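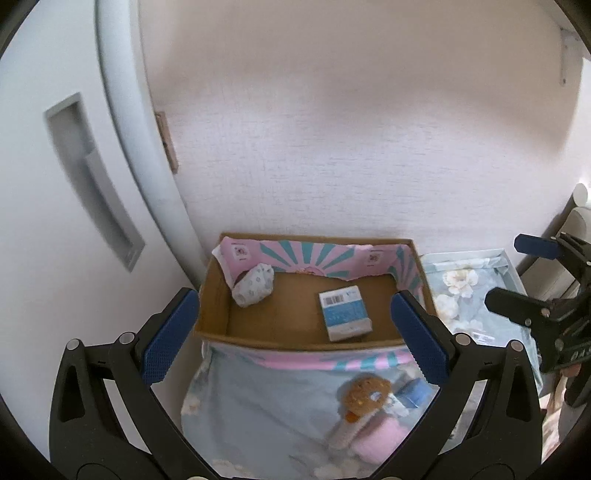

How do you pack a baby gift box so the small things don't slide around?

Put the flattest, heaviest thing down first, fill the gaps with something soft, and leave the plush toy for last so it holds everything else in place.

Yaowalak Phromma
16 Feb 2024
I'm putting together a box for my cousin, whose little girl is due any day now, and I keep packing it and unpacking it again! I have diapers, a small carton, a soft toy and a cloth, and the cardboard box is bigger than I thought when I bought it. It looks sweet until I pick it up, and then everything ends up in one corner. She lives two towns over, so it has to survive the car at least. Any ideas?
12 comments · Share

Meenakshi Thakur
Oh, congratulations to your cousin! I've done plenty of these (we're a big family, there is always a baby) and my trick is to roll the diapers up tight, like socks, and stand them along the walls of the box. They make a lovely bumper, and she'll use every one of them. Then your carton goes in the middle, lying flat, and the cloth gets folded to the width of the box and tucked over the top. If there's still room, crumple some tissue paper into the corners. Before you tape it, give the box a gentle shake and listen. If you hear a thump, add more tissue. I'd also keep anything that could leak in its own zip bag, well away from the cloth. My sister once opened a box full of lotion and I still feel bad about it.
6 people found this helpful · Share

Uthai Saengthong
smaller box

Anong Chareonsuk
Meenakshi's diaper rolls work nicely, I tried them in August for my neighbor's twins. I'd only add that you can skip the tissue and use baby washcloths in the corners, so there's less for a tired mom to throw away. And do write a little card and put it right on top, it's the part my own daughter kept.
5 people found this helpful · Share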